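Nutusell Workshop Notes
Home | News | Bench Diary | People | Contact
Search this site... Go
August, by Kalkidan Negash

The week the door cell finally behaved

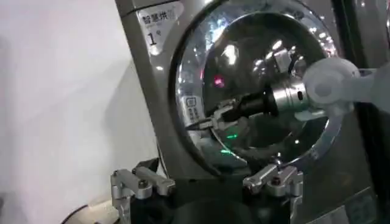 The gripper up close to the door of the front-loader, with the two silver clamp brackets along the bottom.

If you've walked past our corner lately and heard me muttering at an appliance, I owe you an update! The door cell (one arm, one front-loader, a lot of shiny glass) has been my project all summer, and on Thursday we got it through a full set of 60 door cycles with no stops. I bought pastries. They were gone by 10 a.m.

Most of the trouble came from things creeping out of place. Every time the fingers pull on the rim, the whole machine wants to shuffle forward a hair, and after enough pulls the arm is reaching for a door that has wandered off. Guoqing Kang had been telling me this since the start and I kept blaming the arm program. So we took both clamp brackets off, cleaned up the faces where they sit, put them back with fresh bolts and snugged everything down evenly, going back and forth between the two sides a little at a time. I'd been cranking one side tight and then doing the other, and that pulls the front a touch crooked. Sorry, Guoqing.

Then came the fingers. They taper to a pretty fine point, great for getting in at the edge of the door, but it means a tiny error in the taught position puts metal on glass. Haiyan Ye sat with me for most of an afternoon while we retaught the approach. We slowed the last stretch way down and added a second waypoint, so the gripper comes in from the side and pauses before it closes. It looks fussy when you watch it. I don't care, I love it.

The glass itself is a pain, too. It's dark and it throws back every ceiling light we own, so when you're jogging the arm by eye you end up judging the gap from the reflection of the gripper and scaring yourself. My trick now is to crouch off to one side and look along the rim. (My knees have opinions about this.)

For anyone covering the cell while I'm out, the routine is taped up next to the pendant:

Check the clamp bolts before the first run, and again after 12 cycles.
Wipe the finger tips and the door rim with a dry cloth.
Run the approach once at low speed and watch the gap.
Keep the cable on the clamp side clear of the base.
Write down any stop in the log, even a silly one.

The log is up to entry 1509, by the way, and a good chunk of those are me. Next up is a spare set of fingers from Goltex, and Xolani Radebe wants to try a softer tip on them. Come by if you'd like to watch, and bring your own pastry this time.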